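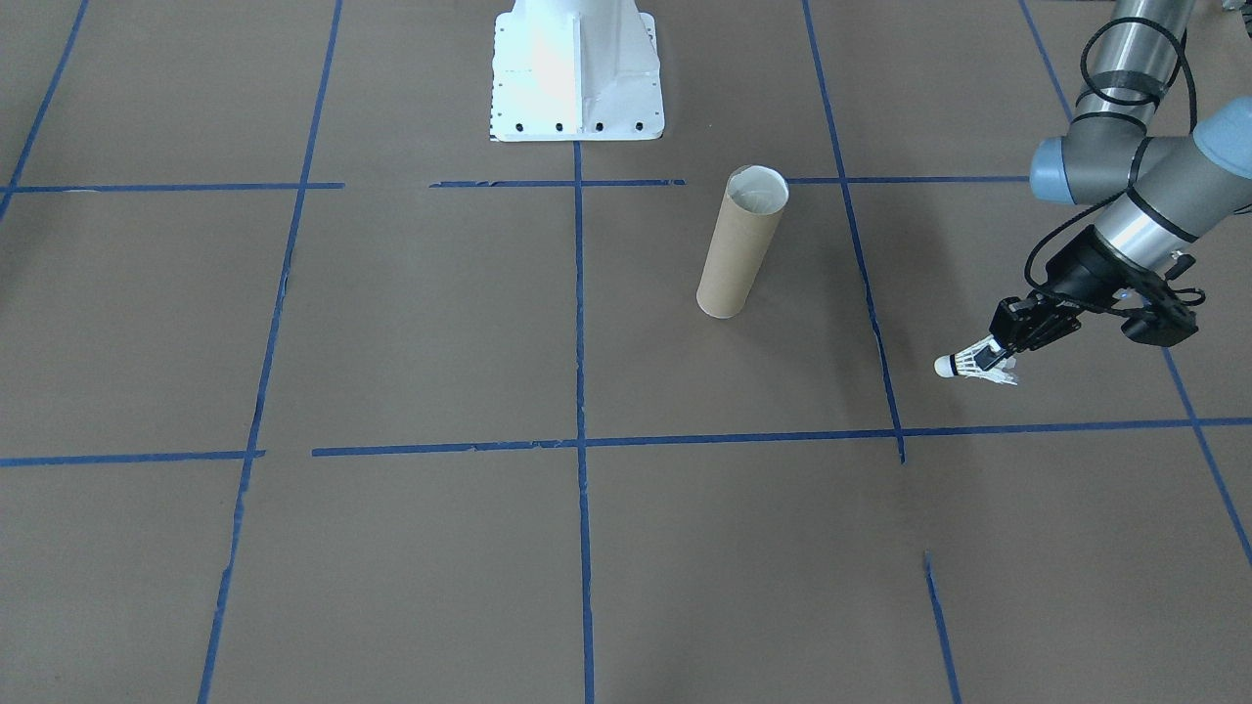
Concetta Negri has been making quilts for 38 years short of forever, as she puts it, and she laughs so hard at her own line that she has to set down her coffee. She learned from an aunt in Messina, who cut everything from worn-out shirts and never once owned a pattern.

"My aunt would hold two scraps up to the window and squint," she says. "If she hummed, they went together. If she didn't, back in the basket!"

These days Concetta teaches a beginners' class of eight, and she has firm opinions on where they should start (small, and with cotton, and please, not with a king-size wedding present for September).
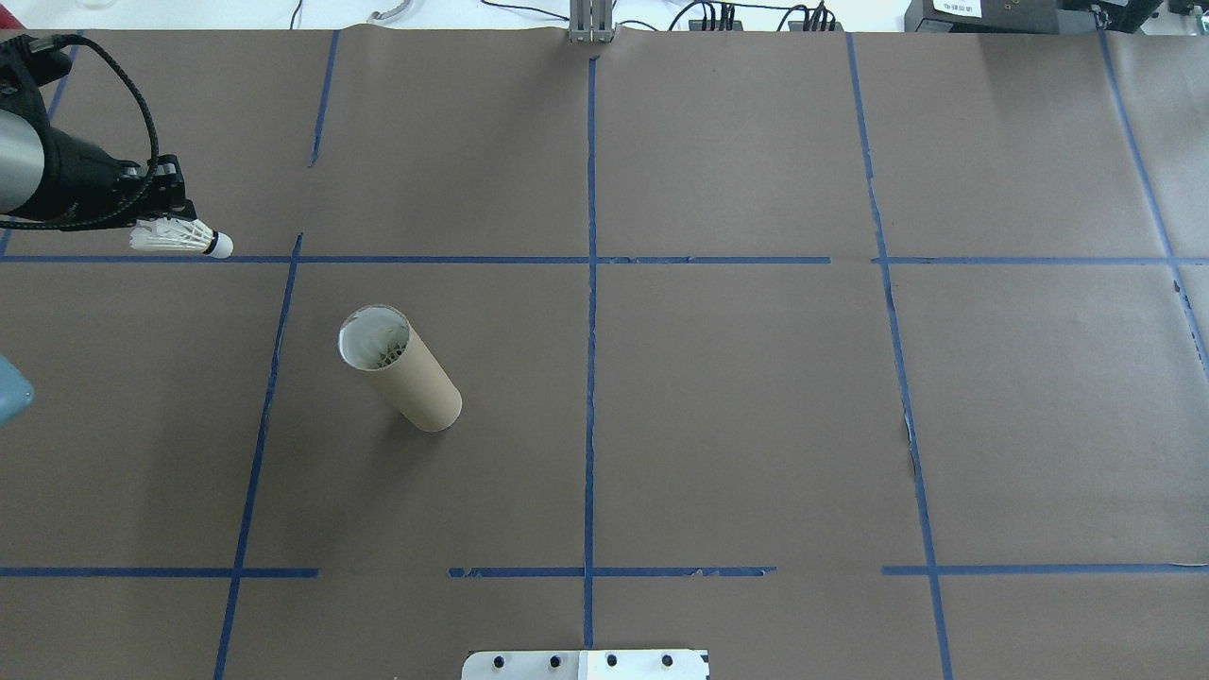

Blue tape on brown paper, marked off in a loose grid.

I asked what people find hardest. "Choosing," she said right away. "They buy 70 fabrics and then they're frightened of them. I tell them, pick one you love and let it boss the others around." Her own favorite is a faded green stripe from her late father's pajamas, and it has turned up in nearly every quilt since.
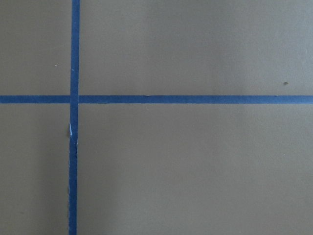 Concetta doesn't care much for perfect seams. She'll unpick a pucker, sure, but a corner that wanders a bit can stay where it wandered, and she feels the same about the lines between blocks. Two strips of blue tape crossing, one of them leaning ever so slightly, would suit her fine as a plan for four patches. "You sleep under it," she says. "Who's going to bring a ruler to bed?"

Before I left she showed me the quilt she's finishing for her friend Elisa, and then the one after that, and we had a second pot of coffee over the border fabric.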